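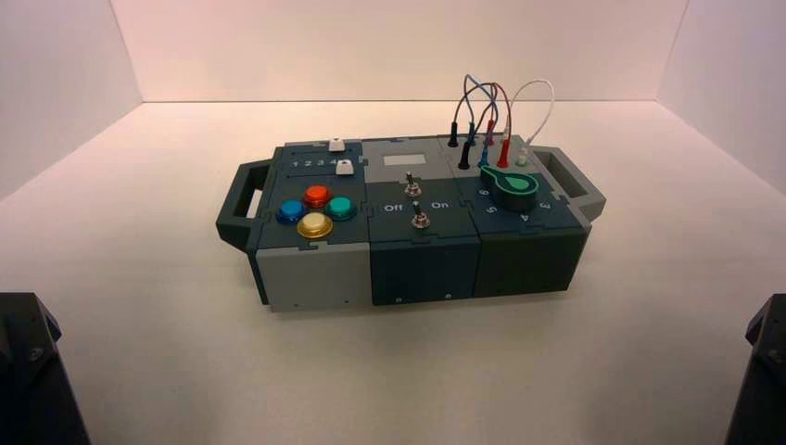
Gray task box with a handle at each end

Posted July 18, 2024 by Altora

I will begin a year of study abroad in January. Are students at the Stevville language school required to attend class on local holidays?

Dotwood
Attendance is required on all but 14 days of the year. Students may request leave for a holiday from home – the form must reach the office 2 weeks in advance.

Bravo
My teacher simply said yes. Ask yours.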